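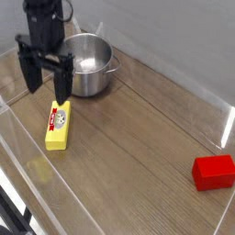

2 min read

Setting Up a Pick Task on the Grorna Bench Kit

The Grorna kit pairs a two-finger gripper with a table enclosed by clear panels. This page explains how to prepare and run a first pick using the Prolotbridge software supplied with the kit.

Before you start, confirm that the emergency stop is within reach and that all panels are latched.

1. Place one item flat on the table. A light package with soft corners, such as the yellow one, is suitable for a first attempt.
2. Keep other items clear of the fingers. A pot may remain at the back of the table, but the planned path must pass in front of it or well above it.
3. Open Prolotbridge and select New Pick. Set the speed to 35 percent.
4. Lower the gripper until the fingers are just above the item — do not press into the surface.
5. Save the position, raise the arm, and select Run.

If the grip fails, widen the opening to 40 mm and save the position again. Glare on the panels can affect item detection; dim the nearest lamp before recalibrating.

Replacement finger pads are ordered separately under part number 136.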